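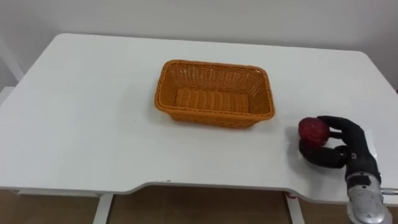 Clisum basket in orange, shown on a white table.

The Clisum is a rectangular woven basket for tabletop use. It is supplied by Binness to schools, day centers and offices for fruit, small toys, craft materials and other loose items that need a regular place.

The inner walls slope outward to the rim, so the contents can be seen and reached from any side of the table. A thicker braided band runs around the whole top edge. The floor is flat.

Care: wipe with a damp cloth and mild soap. Allow to dry fully before stacking. Do not place in a dishwasher or on a heated surface.

Ordering: the Clisum is sold in packs of 2. Orders of 200 baskets or more are delivered on pallets and require a ground-floor receiving area. Deeper baskets are listed under Bogdan, and baskets with lids under Tremel – these are ordered separately and may not be combined in one pack with the Clisum.

Color may vary slightly between production runs. Customers who need a close match should place the full quantity on a single order.

Institutional accounts: Lorraine Horrocks, Binness Customer Office.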